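Working Near a Sink: Setup Rules for Two-Arm Kitchen Sessions

Last updated Friday, July 27, 2018

These steps apply to every Trola session run in a real kitchen. They replace the January sheet. If you are working from a printed copy at the Fallilden site, throw it out and print this one.

Before you power on

1. Walk the counter with the household's agreement form in hand. Anything not listed on the form stays where the household keeps it. Do not clear a kitchen to make it easier for the arms.

2. Find the outlets and the shutoff valve. Write both locations at the top of the log sheet.

3. Turn the faucet off fully and wait 2 minutes. If it still drips, call the session off and report it as a code 577.

4. Lay down a cover wherever an arm may rest or brush against the counter edge. Bubble wrap or a thin foam sheet is fine. Tape it at the back only.

5. Route the arm cables away from the basin. A cable that has to pass a sink gets a drip loop, with the low point of the loop below the connector.

Setting limits

Open the Sugawara panel and load the kitchen profile. Speed at the fingertips should read 200 millimeters per second or less. Do not raise it for empty moves. Set the floor of the work zone above the drain, then jog each arm down slowly and check that it stops where you expect.

Do the same for the back wall. Tile is hard on fingers and a bad stop can crack it. Pipes and hoses along the wall count as part of the wall, so set the limit in front of them.

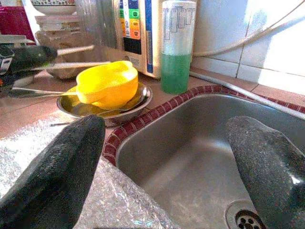 Choose the first objects from the light end of the list: plastic cups, spoons, small metal bowls. Glass and ceramic come later, after 8 clean runs with no dropped items. A drop resets the count, even if nothing broke.

During the run

One person runs the arms and one person keeps a hand on the stop button. The second person does not take notes, answer the phone or hand things over. If an object has to be moved by hand, press stop first, wait for both arms to settle, then reach in.

Keep soap and cleaners closed. If liquid gets on a finger, stop, wipe it down and check the pad before going on. Sternent pads that have soaked through must be changed.

Closing out

Park both arms away from the basin before cutting power. Take up the covers, put every item back and have the household sign the sheet. Log any contact with the wall or sink, including light ones.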